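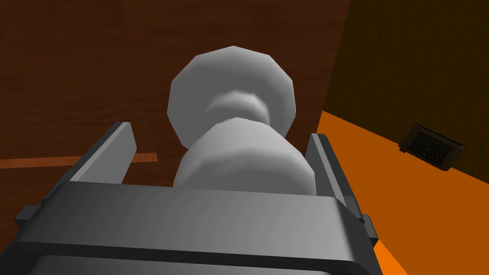

Chapter 2. Showing the arm what you want

Teleoperation first. You drive, the arm follows, the log keeps everything: joint angles, finger opening, camera view. In the simulator a grasp can look very simple, two flat fingers either side of a pale turned piece, rather like a chess pawn, and the temptation is to rush it. Don't. Every wobble of your hand goes into the record and the learner will copy it faithfuly.

Hand guiding comes later, section 5. Same idea, but you push the real arm about. Tiring, and your own hands can get in the camera's way.

How many runs? Efe Ogunleye's group at Bornwood began with 40 and ended up with over 1,000, mostly becuase the early ones all approached from the same side. So vary the start. Vary the object's position too. Keep the failed runs, in a separate folder.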